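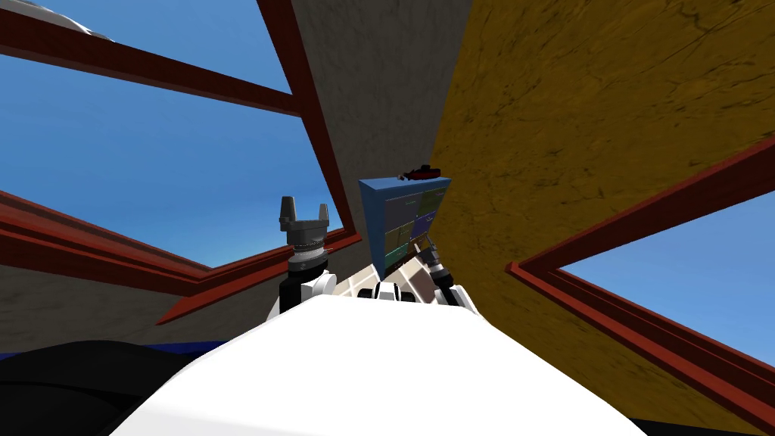 Why scratch build a plane when there's a decent kit of it? For the pleasure of working out every shape yourself, and I'd take that over a perfect box of parts any day!

Home Gallery Articles Forum Links
Search this site Go

My Skerkier flying boat took 472 evenings - I kept a log - and I loved nearly all of them. The hull alone has 46 frames, each one sanded to match a drawing Hussam Harb redrew for me from an old magazine. The Dolberg kit would have been done by September. But I know that hull now, every curve of it, and I've already started on the wing floats.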